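Delegation logs, one year in

Back in February I started keeping a delegation log. It is a flat text file, one line per task handed over, and it was meant to last a single quarter. It has outlived two reorganisations of the team and one change of laptop, so I thought I should write down how it works and what I changed along the way.

Some background. I run an operations group at Flelumcombe, 15 people, most of them in the same building and a few in other time zones. Before that I was an individual contributor for a long time, and like many people promoted out of a technical job I was a poor delegator. My first review as a manager had a line in it from Ljubica Petek, who was my director then: "Hands over the work and keeps the decisions." I disagreed with it for several months. Then I went back through my sent mail and found that she had been generous.

The log was an attempt to get data on the problem. Each line has six fields:

Date handed over
Who has it
What it is, in under twelve words
Authority level, one to five
First check-in
Date I last touched it

The fourth field does most of the work. The scale is one I adapted from a course Léonie Baudry taught, and there are plenty of similar ones in the management books. Level one is "find out and report back." Level two is "recommend, and I decide." Level three is "decide, but tell me before you act." Level four is "decide and act, tell me afterwards." Level five is "yours, I don't need to hear about it." The wording is read out at the handover, by number and in full, and the other person has to agree to it or argue for a different one.

They argue more than I expected. Yusri Sopacua turned down a level four on a vendor renewal with Atel in the first month, on the grounds that he had never seen the contract and didn't want to own a decision he couldn't defend. We settled on a two with a note that it would go to four at the next renewal. It did. Without the number I would have said "can you look after Atel" and he would have said "sure," and we would each have walked off with a different understanding of what had been agreed.

The sixth field is the uncomfortable one. "Date I last touched it" means any intervention by me: a comment on a draft, a question in the hallway, a message to a third party on the same subject. Any intervention outside the agreed check-ins counts as a touch. In the first quarter there were 99 entries at level three or higher, and I had touched most of them between check-ins. Nearly all of those touches were questions I could have held until the scheduled conversation. A few were corrections of style. Two were real problems that needed me.

I am wary of making too much of that count, as I was both the subject and the recorder, and I certainly missed some. Amra Perić, who leads the scheduling desk, kept her own tally for a month without telling me and had a higher figure than mine. We compared notes afterwards. The discrepancy was almost entirely hallway questions, which I had classified as conversation and she had classified as supervision. Her definition is the one I use now.

Changes made since the first version:

Check-in dates are set by the person doing the work. I can ask for an earlier one at the handover, but I can't add one later. This removed the largest single source of friction. It also made the dates more accurate, as people know their own workload better than I do.

A task can go up a level at any time, but can go down only in a face-to-face meeting, with the reason recorded. Quietly pulling authority back was my worst habit. I had a way of "just joining" a meeting that someone else was supposed to be running, and by the ten-minute mark I was running it. Having to write down the reason is enough of a cost that I mostly don't bother.

Spending limits are stated separately from the level. A level four with no dollar figure attached is ambiguous, and people resolve the ambiguity by asking, so in practice it becomes a three. Our default ceiling for a level four is now $2,000. Above that we name a figure for the task.

Level five is reviewed twice a year. I had been using it as a place to put things I found dull, and Vilhjálmur Bjarnason pointed out that he was holding over half of them. He was right to raise it. Full authority over the parking permits is still the parking permits. A fair share of the level fives have since been dropped altogether, and the others have been spread across the group.

I also tried a version with a colour-coded spreadsheet and automatic reminders, built on the Lelutska workflow tool we already license for leave requests. It lasted three weeks. The reminders went to me as well as to the task owner, and a reminder is an invitation to interfere. The text file sends me nothing. I open it on my own schedule, usually at 7:30 in the morning before anyone else is in, and close it again.

On the matter of scale: the log works for a group where I hand tasks to people directly. It does not work through a layer. When the Radulović site was folded into our group for a few months I tried to log tasks that team leads had handed to their own staff, and all I produced was a record of other people's delegation with my opinions attached. Each lead now keeps a log or doesn't, as they prefer. Amra does, in a paper notebook. Vilhjálmur doesn't, and his team's results are fine.

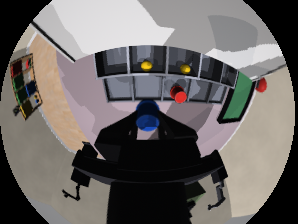 How do you choose the level when you don't know the person well yet? Start at two for the first task and agree, in the same conversation, on what would move the second one to a four.

The agreement on the next step matters more than the starting number. A new hire who begins at two with no stated route upward will reasonably assume that two is the job. I have made the opposite error as well, giving a four to a new analyst in her second week because her references were excellent. She did the work properly but spent a good deal of it guessing at preferences I hadn't told her about - which reports the finance people read, who expects a phone call and who wants an email. A couple of weeks at level two would have covered that.

There is a cost to all this that I should record. A handover takes ten minutes where it used to take one. For small tasks that is absurd, and anything that will be done inside a day doesn't go in the log. I also find that the numbers leak into ordinary speech. "Is this a three?" is now a normal question in our meetings, and visitors from other departments need it explained to them. Ljubica, who has since moved to the regional office, asked for a copy of the scale and rewrote the third level as "decide, then give me a day to object." I prefer her wording and will probably adopt it at the next revision.

Open items for this year: I want to test whether the touch count drops further if someone else records it, and I would like a better rule for tasks that change scope halfway through. At present we close the old line and open a new one, which is tidy in the file but loses the history. Yusri has suggested a parent line with sub-entries. I have given him that one at level three, with the first check-in on a date of his choosing.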